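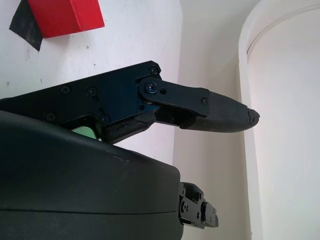
Lirnholm Robotics Club - minutes of project meeting, 02/05/2019

Present: Touran Golestani (chair), Onni Salminen, Usa Phromma, Afshin Khosravi (minutes)
Apologies: Soudabeh Hassanpour

1. Last minutes
Agreed, except that "the arm is nearly ready" was Onni's opinion and should have been recorded as such.

2. Gripper
Onni reported 17 good picks out of 28 on the Pekari task. Touran asked what counted as good. Onni said lifted and held. Usa pointed out that the rules say lifted, held and put down in the tray, and asked for the figure on that basis. Not available. To be run again with someone other than Onni keeping score.

The fingertip pad is worn at the point. Onni thinks it makes no difference. Afshin doubted this but has no figures either. Agreed to fit a new pad before the rerun and keep the old one for comparison.

3. Software
Usa has the Derkitz code running but does not trust it - it gave two different answers for the same start position. Afshin suggested more training runs, up to 4000. Touran was not convinced that more of the same would help and wants the fault found first. Left with Usa.

4. Tehrani Cup
Entry closes in September. Onni wants to enter both classes. The chair said we said that last year and finished neither. Vote: one class only, 3 to 1.

5. Any other business
Hex keys are missing from the drawer again. Please return them.

Actions: OS new pad, rerun. UP start position fault. AK score sheet. TG entry form.

Filed under: Club business > Minutes
Last updated by A. Khosravi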